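4.2 Connecting the pipe

Before you begin, read the cautions in section 4.1. Keep the Alva pipe set on a soft cloth, so the surface is not scratched.

1. Wipe the inside of the collar with a dry cloth. Do not use oil or soap.
2. Hold the pipe with two hands and push it into the collar until it stops. The depth is 20 mm.
3. Turn the pipe slowly until the bend is pointing to the side you need.

Note: Small specks on the plastic are permitted. Cracks are not permitted.

4. Check the silver band. It must go evenly around the pipe, close above the grooved collar.
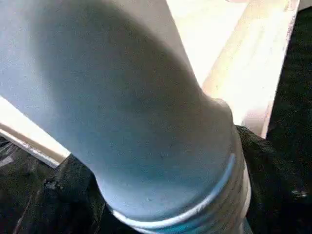 5. Wait 8 minutes, then pull the pipe lightly. If it moves, repeat from step 2.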